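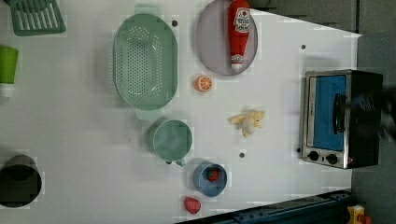
4.2 How the wearers talked about color

We turn now to what the guests told us about color, a subject that came up far more often than cut or price, and one on which people were wonderfully willing to talk at length. Of the 36 guests interviewed after the summer weddings at Vandgate and Tiketby, 23 had chosen their outfit around a color before they had looked at a single garment. Several could name the shade they wanted (sage, dusty blue, a soft brick) but had only a loose idea of whether it would end up as a jacket, a dress or a pair of wide trousers.

The invitations played a larger part in this than we had expected when we began. A phrase such as "garden formal" sent people back to the card again and again, and in the 862 messages that guests kindly shared with us from their group chats, the wording of the dress code was quoted, argued over and gently made fun of. One guest at Tiketby wrote to her cousins that she would "wear the green and pray." Gunawardena, who carried out the Vandgate interviews, noted that men in particular tended to ask a sister or a partner to settle the matter for them, and then spoke of the choice as their own - a habit we also found among the older guests at Tiketby.

Pale colors were a separate worry. Guests were keen to keep well away from anything that might photograph as white, and lavender, cream and the lighter grays were often tried on at home and put back in the closet. Only 2 of the people we spoke to wore a very pale outfit on the day, and both had asked the couple beforehand.

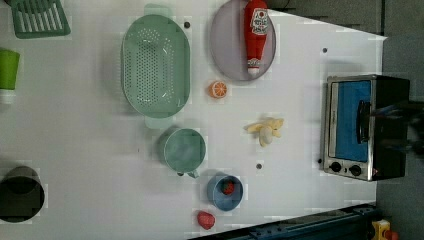 Figure 3. Tabletop with toy kitchen items, including a green colander and a red ketchup bottle on a round plate.

It is worth lingering over the question of linen, as it divided our guests more sharply than any other cloth. Those who liked it spoke warmly of its creases, which they felt gave them permission to relax, while those who did not like it spoke of little else but the creases. Hettiarachchi's account of "permitted untidiness" is helpful to us on this point, although it was written with office clothing in mind, and we would be careful about carrying it over whole to an occasion where grandparents are present. We come back to fabric, and to the matter of ironing on the morning itself, in Section 4.3.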